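Skedum
Search the guides Search

Recording demonstrations for a CPU seating task
4 min read

This guide covers collecting teleoperated examples of one job: putting a processor into its socket on a desktop motherboard. It assumes your arm and wrist camera are calibrated and that you can already drive the gripper without knocking things over. If not, do the block stacking guide first.

What you need

An old desktop PC you don't mind ruining, plus at least one spare board. Pins in the socket bend easily and a bent pin ends the session. We use office machines bought from Doltbridge, a local recycler. You also need a matching processor, a tray to present it in, and a clamp to stop the case sliding.

Unplug the PC and remove the cooler. Wipe the old thermal paste off the processor completely, as any left behind will end up on the fingers and then on the pins.

Setting the start state

Every episode should begin with the retention lever up and the load plate open. Opening the socket is a separate task with its own recordings. Mixing the two in one dataset gave us a policy that pulled at the lever halfway through a placement.

Leave the rest of the machine as it is. Memory, cables and brackets can stay in, and a cluttered case makes for more useful data than a bare board on a mat. Tie back only the cables that cross the path of the gripper.

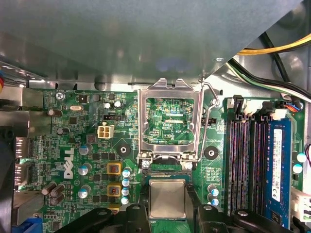
Move the case a little between episodes. Turn it a few degrees, or slide it a couple of centimetres, then clamp it again. If the board is always in the same place, the model learns the place and ignores the camera.

Recording an episode

1. Start recording with the arm at its home pose.
2. Pick the processor up by two opposite edges. Keep the fingers off the underside.
3. Bring it over the board and pause just short of the socket. Check the alignment mark on the corner.
4. Move over the socket and lower straight down. Do not slide the part sideways once it is touching.
5. Open the fingers, lift clear and stop recording.

A good episode takes 18 to 21 seconds. Slower ones are fine if the movement is steady. Long hesitations should be trimmed or thrown away, as the model will copy them.

Corrections

Keep some episodes where the approach was off and the operator backed up and tried again. Tag these as "recovery" in Pistetti when you save. In our last batch of clean runs we added 19 recoveries, and the policy stopped freezing when it arrived at a slight angle. Do not keep any episode where the processor was dropped on the pins. Stop, look at the socket under a magnifier, and change the board if anything is bent.

Lighting

The metal lid of the processor and the load plate both reflect. Record under at least 3 lighting set-ups, including one with the desk lamp off. Lock the camera exposure before each session or the image will brighten and darken as the gripper gets close to the metal.

Before you upload

Play every episode back at double speed. Check that the gripper readings line up with the video, and that the socket can be seen during the final approach. Name the folder with the board model and the operator's initials, then run the Yang export script. It will refuse a folder with a missing calibration file.

Contact | Copyright Skedum | Back to top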